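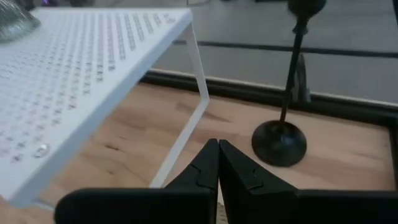 Rawan Rawashdeh asked us on Tuesday whether the Heltholm riser is steady enough for candlesticks, or whether it is really meant for cups and spice jars, and whether she could leave it on an oiled table without marking the top.

Yes to the candlesticks, with a note on weight further down. For an oiled table, use the clear feet that come in the packet taped inside the box. Let fresh oil cure fully before you set anything on it, the riser included.

Heltholm Shelf Riser, White
Sold by Ó Ceallaigh
In stock
Ships within 48 hours, Monday to Friday

The Heltholm is a small raised shelf for a table, counter, sideboard or the inside of a cupboard. It is white painted metal with rows of small round holes across the top. You put some things on it and keep the wood around it free for the rest. It comes in one piece, so there is nothing to put together and no tools are needed.

Most people buy it for the kitchen. We sell nearly as many to people who want to set out candlesticks and vases at two heights without stacking them on books.

Details
Material: steel, powder coated
Color: white
Length of top: 300 mm
Maximum load, spread evenly: 5 kg
Feet: clear, stick-on, in the packet
Use: indoors
Guarantee: 2 years

Weight and balance

The load figure is for weight spread over the top. A heavy candlestick should stand toward the middle, with its whole base on the shelf. If part of the base hangs over the edge, it needs to go on the table. Stand pieces with wide, stepped bases directly on the wood and keep the shelf for the narrower ones. Two slim candlesticks and a small vase are well within the limit.

Small vases and glass bowls sit flat on the holes. Very small items, such as tea light cups with a rounded bottom, can rock a little. A thin cork mat cut to size will stop that. We don't sell one, but any craft store will have a sheet.

Setting out candlesticks

Put the riser toward the back of the table first, then build forward from it. A tall candlestick looks best in front and off to one side, where it does not hide what is on the shelf. A dark one close to the white legs shows up well. Brass and black go together without much effort, and a bit of colored glass helps if the group looks too stiff. 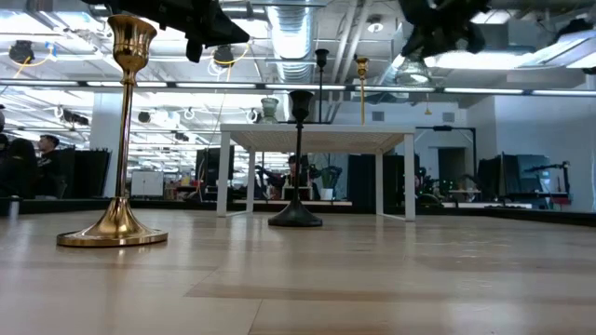 Leave a gap between pieces, more than you think you need if the candles are going to be lit. Candles on the riser will be higher than usual, so check what is above them before lighting. Under a wall cabinet or an open shelf, use the riser for vases and keep lit candles out on the open table.

Wax that drips through the holes lands on whatever is underneath. A saucer or a plain tray under the riser will catch it. Wax on the shelf itself comes off once it has set hard: push it through from below with a wooden toothpick and wipe the top with warm water and a drop of dish soap.

Care

Dust with a dry brush or a soft cloth. For a proper clean, rinse it in the sink and dry it right away, paying attention to the inside of the holes. Do not use steel wool or scouring powder. Do not put it in the dishwasher. Small chips in the paint can be touched up with Dellton white enamel, which we carry in the small bottle. Give it a full day to dry before you put the riser back in use.

Questions from customers

Can I stack two?
No. The legs do not lock into the top and the upper one can slide. Put them side by side.

Does it come in black?
Not at the moment. Eoin Coughlan in our buying office expects a black version in May. You can leave your email address on this page and we will write to you when it arrives.

Will it scratch glass?
The top edges of the holes are smooth under the coating. Lift glass on and off the shelf and don't drag it.

Are the candlesticks and vases included?
No. The riser is sold on its own. Candlesticks are listed under Table, and vases under Glass.

Shipping and returns

The riser ships flat side down in a cardboard box with paper padding. Please keep the box until you have checked the legs and the paint. If anything is bent or chipped, send a photo to Aoife Sheehan at the returns desk with your order number and she will arrange a replacement. Unused risers can be returned in the original box. Return postage is paid by the buyer unless the item is damaged.

Also in this range: Heltholm Shelf Riser, Long; Heltholm Corner Riser; Dellton White Enamel, small bottle.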